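Teaching by Hand: Gallery from the Niven Room

Saturday, August 31, 2024

Our small group at Trotora spent the summer showing tasks to a machine by hand. We hold the grippers ourselves, we do the task the way we want it done, and the motion is recorded for training. On this page I collected the pictures with short notes. Haiyan Dai read the notes before me and corrected some of the technical words, so the mistakes that are left are mine.

1. At the table 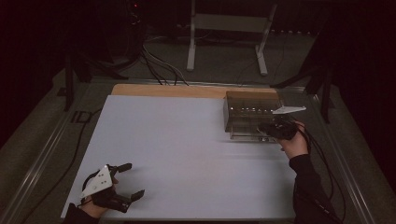

Two hand-held grippers, one in each hand, and the clear plastic box with dividers. The right jaws are against the front face of the box, the left ones are open over the white surface. The white plates, the left one with black dots, are the markers we use for following the position of the gripper.

About the task

The box task is the one we repeated the most. By the end of the month we had 1202 recordings of it, and after checking we kept all except 124. The most common reason for removing one was a marker turned too far from the camera, so the tracking was lost for a moment. A person does not notice this while working. You see it only later in the numbers, and then it is a pity for a good movement.

About the hands

It takes a little time to get used to the grippers. In the first days everybody moves too fast, as we do with our own fingers. Callum Imrie suggested to say the steps quietly while doing them, and for me this worked well — my movements became more even and I stopped correcting in the air. Baltasar Echeverría does not say anything and is still the smoothest of us.

We also learned to make the small pauses always in the same places. If one person waits before closing the jaws and the other does not, the model learns something in between, and it looks undecided.

About the remote sessions

For comparison we did the same task by remote control from the Drirngate office, 287 recordings in total. It is slower, and you miss the feeling of contact in the hand very much. On the other side, the motion is already one that the robot arm can do, so less of it is thrown away. Beathag Mackay is preparing a longer text about this comparison.

What is next

In September we start with tasks where the two hands must hold one object together. Damián Barajas is writing the list of objects. If you worked with us in the Ikach course and want to try the grippers again, write to Haiyan and she will find you a free hour.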